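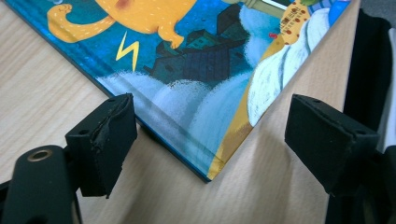
馬場の改修は予定どおり春の講習に間に合うのか?

外馬場は間に合います。覆馬場は奥の半面だけ6月にずれ込み。理由は後述。

Grolano助成 Urnau計画 中間報告
2026年3月4日
提出先:Grolano助成担当御中
提出元:Urnau計画事務局(Chiba)

取り急ぎの報告です。体裁が整っていない箇所あり、最終報告で直します。

概要
引退した競走馬を乗用馬に移すための再調教と、そのための馬場の整備。申請時の二本立てのまま、変更なし。再調教は順調。馬場は半分遅れ。予算は超過なし、ただし費目間の移動をお願いしたい件が1つ(後述)。

馬場
外馬場は表層の砂を入れ替え、転圧まで終了。排水が長年の悩みで、雨の翌日は北側の隅に水がたまって使えなかった。暗渠を掘り直したところ、隅の水は翌朝には引くようになった。まだ本格的な大雨を経験していないので、評価は梅雨のあとに改めて。

砂にはDrindix(繊維の混合材)を混ぜた。入れた直後はやや深く、駈歩で後肢が沈む感じがあるとの声。散水を増やし、ハローを浅めにかけて様子見。今はだいぶ締まってきた。蹄跡だけ先に固くなるので、毎日ラインを内に外にずらして使ってもらっている。守られない日もあり。貼り紙を増やす。

覆馬場。手前の半面は終了。奥の半面は古い砂を出したら路盤に割れが見つかり、そこで一度止めた。上だけきれいにしても同じところがまた沈むので、路盤から直すことに。業者の手配がつくのが先で、完成は6月の見込み。その間、奥は仕切って立入禁止。手前だけで輪乗りと調馬索は回せるが、障害の連続は組めない。障害の練習は外馬場に寄せます。雨の日は地上横木のみ。

再調教
対象馬は計画どおり12頭。このうち2頭は譲渡先が決まり、試乗も済んで書類待ち。残りは段階がばらばら。

共通して手間がかかるのは、やはり乗る前。馬装の間じっと立っていること、踏み台の横で人が乗るまで動かないこと。競馬では人が跨がるとすぐ歩き出すのが普通だったので、ここを直すのに思ったより時間を使った。踏み台の横に止めて、何もせず、また離れる。それだけの日もある。地味だが、譲渡先が最初に困るのもここなので、省かない方針。

口の問題。ハミにもたれる馬が多い。手綱を引くと前に出ろの合図だと思っている。常歩での停止と半減却を繰り返し、体が起きてきたら速歩へ。左右差の大きい馬は左回りばかり強く、右の輪乗りで肩が逃げる。右から始めて右で終わるメニューに変えてから、少しずつ。急いで駈歩に入れた馬が1頭、逆戻りした。反省点。常歩と速歩に戻して組み直し中。

体調面。冬の間に体が落ちた馬がいて、運動量を下げて飼料を見直した。胃を気にする様子があったため獣医師に診てもらい、濃厚飼料を減らして乾草を切らさない形に。今は食いも戻っている。蹄は全体に薄い。装蹄師の助言で蹄鉄を外す時期を急がないことにした。外馬場の砂が新しいうちは特に。

冬は日が短く、午後の調教枠が実質1つ減った。申請時の日程表はこの点の見込みが甘かったです。来年度分は冬の枠を最初から少なく組みます。

講習
譲渡を考えている個人・クラブ向けの一日講習を実施。参加者は17名。午前は厩舎で手入れと観察、午後は引き馬と調馬索。騎乗は入れなかった。乗りたかったという感想もあったが、地上での扱いに時間をとれて良かったという声のほうが多い。次回は外馬場で、希望者のみ短い騎乗を入れる案。ヘルメットとプロテクターの貸出分が足りないので、持参を案内に明記する。

質疑で多かったのは、月々の維持費と、もし合わなかった時にどうするか。後者については、譲渡後の相談窓口を当方に置き、戻す場合の手順を書面にする。現在下書き。来月中に出せるはず。

記録
調教日誌は共通の様式に統一した。これまでに699件。紙で書いたものを後から打ち込んでいるので、直近の分はまだ入いっていない。自由記述の欄が人によって長さが全然違い、あとで読むとき困る。次の様式では「今日やめた理由」の欄を足す予定。途中で切り上げた日の情報がいちばん役に立つため。

予算
執行は概ね計画内。内訳表は別送。
相談したいのは以下。
・覆馬場の路盤補修が当初の見積に入っていない。広報費の残りから工事費へ振り替えたい。総額は変わらず。
・冊子の印刷は見送り、電子版のみにする。これが広報費の残の主な理由。
振替の可否、工事の発注前に返事をいただけると助かります。書式が必要なら送ってください。すぐ書きます。

遅れと心配ごと
・路盤。掘って範囲が広がる可能性は残る。広がった場合はその時点で連絡。
・夏場の散水。Drindixを入れた砂は乾くと表面が軽くなるらしく、水の量が読めない。井戸で足りるか確認中。
・人手。朝の調教に入れる騎乗者が少ない。乗り替わりが多いと馬が混乱するので、数を増やすより担当を固定する方向。

次の期間にやること
外馬場での障害入門(横木、低いクロスから)。譲渡が決まった馬の引き渡しと、その後の訪問。覆馬場奥の路盤補修。2回目の講習。相談窓口の手順書。日誌の入力の遅れ解消。

現地をご覧いただく場合、午前中のほうが馬が動いています。覆馬場は工事の日を避けたいので、先に日程をください。駐車は厩舎側ではなく門を入って左へお願いします。

追記:前回の報告で外馬場の暗渠工事を「完了」と書きましたが、あの時点では埋め戻しが残っていました。訂正します。現在は埋め戻しまで終わっています。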